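Chapter 3
Costing the Cell: What the Quotation Leaves Out

Most equipment budgets for automation begin with a price for the arm. It is the easiest figure to get, it arrives on letterhead, and it gives the person preparing the business case something solid to type into the first row. It is also a poor guide to what the organisation will end up spending.

Consider a modest proposal of the kind that now crosses the desk of many operations managers. A distributor in Bresevville wants to restock small shelves with packaged goods: tissues, wipes, the sort of soft-wrapped stock that slumps when you let go of it. The supplier, Griment, offers a bench-top cell and quotes for arms, grippers and a year of support. The proposal runs to 51 pages. The words "soft packaging" appear on 3 of them, and in each case the reader is told that handling is "configurable".

Configurable by whom, and at whose hourly rate? A carton has corners and a fixed width. A plastic packet has neither in any useful sense. It creases where the fingers close, and its shape in the grip may differ from its shape on the bench. Every one of those differences is a cost to somebody, and if the quotation is silent, the buyer should assume the somebody is the buyer. 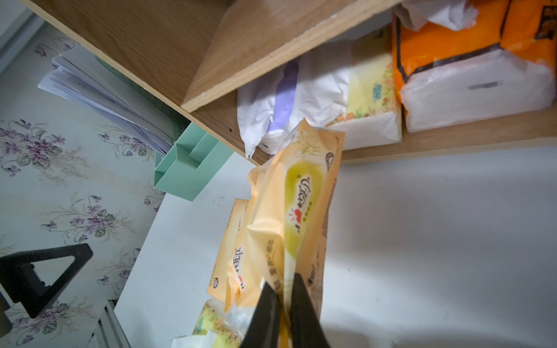 The usual reply is that software will take care of it. Perhaps it will. A budget, though, is a statement about money in a given period, and "the software will improve" isn't an entry that any auditor would recognise. Students should get into the habit of asking what the equipment does on the day of acceptance, with the buyer's own stock, and of pricing everything beyond that as a separate and uncertain purchase.

A second habit worth forming is to look at what surrounds the arm. Rails, mounts, cabling, cameras and the bench itself all have to be bought, fitted and replaced at some point. So do the small boards and brackets that never make it into a brochure. In the Bresevville proposal these were gathered under a single line called "sundries", with an allowance of 10 per cent of the hardware price – a figure for which no working was shown. An allowance without working is a guess, and it should be labelled as one.
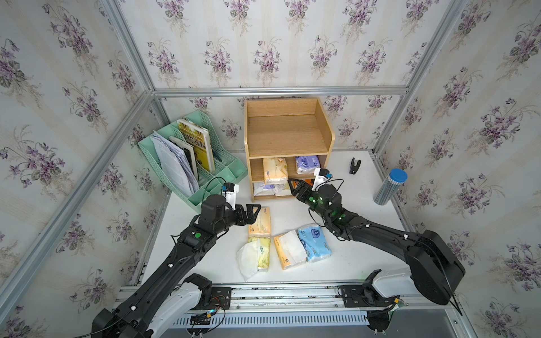 By the Masson course team
Authors, Planning and Purchasing Automated Equipment

This chapter takes the buyer's side, and makes no apology for it. Suppliers have plenty of people to put their case. We begin with the cost of the whole cell, then turn to labour, where the claimed savings tend to be generous and the programme of retraining tends to be thin. The Flendis worksheet, introduced in section 3.2, will be used to set out both on the same page so that they can be argued over.

You won't find a formula for payback in the opening sections. Payback calculations are simple arithmetic, and students who learn them first are inclined to trust the answer before they have questioned the inputs. The formula is held over until section 3.5, by which stage you should have a fair idea of how soft some of the numbers are.

Before reading on, find a quotation for any piece of automated equipment, from your workplace or from the library file. Mark each cost that is stated, each that is implied, and each that you think is missing. Keep the marked copy, as you will need it for the exercise on acceptance testing.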